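Subject: Re: [bench-practice] Draft 3 of the shared bench rules - clearing and parking

Hello all,

Draft 3 is a big step up, thank you to everyone who sent comments in July. I read it twice on the train and then went straight to our bench at Horside to try it out. Replies to the Ortner group's points are below.

> 4.2 The work surface shall be cleared between episodes. We think
> "cleared" is too vague. Does it mean everything off the table, or
> only the things being handled? We lost most of a morning to this
> when two of our operators read it differently.

Yes, please let's fix this one! I'd suggest:

"4.2 Between episodes, handled objects are removed from the central work area. Fixed items (trays, boards, covers) may stay at the sides if they are listed on the setup sheet."

We've worked that way for the last 423 episodes of the Molance sorting task and resets have become much quicker. Taking the trays off every time only meant putting them back slightly wrong.

> 4.5 Grippers shall be parked before a person reaches over the
> table. Should the parking position be the same at every site?

I'd say no. Our tables differ too much, and the left arm at Horside would end up over the edge of yours. What I'd love to see is each site writing down its own position and sticking to it, with the arm stopped and held before anyone's hands go in. The speed limit in 4.6 (70 mm per second on the way to park) is fine by us and I'd keep it as it stands.

> 4.9 Background. Plain curtain or screen, no pattern. Is this
> really a rule, or just a preference?

A rule, please. We went back through over 2,000 older episodes when we moved to Flira for review, and the ones with a busy room behind the table were miserable to check. A plain pale curtain costs very little. I would add a line about keeping it off the work area - ours used to creep forward whenever the window was open, until we weighted the hem.

> 5.1 Check the surface for debris at the start of each session.

Could this be every 300 episodes as well as at the start? Crumbs and bits of packing turn up all day, and a pale speck on a dark top is easy to miss when you're watching the arm. A wipe takes seconds.

One new thing from me. Section 5 has nothing on soft covers. We use cloth at the side of the table and I think lots of you do too. Could we have a short rule that cloth must be clear of the finger travel before the arm is enabled? I'm happy to write it, and to test the wording here before draft 4.

Also, 3.7 and 4.3 now say the same thing about labelling trays, but 3.7 says "should" and 4.3 says "shall". I prefer "shall".

Really pleased with how this is coming along. If anyone has a setup sheet they're fond of, do send it round - I'd like to borrow the good bits.

Best wishes from Horside

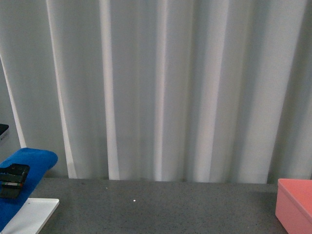 Table with the centre kept free, gripper over to the left (4.2, 4.5)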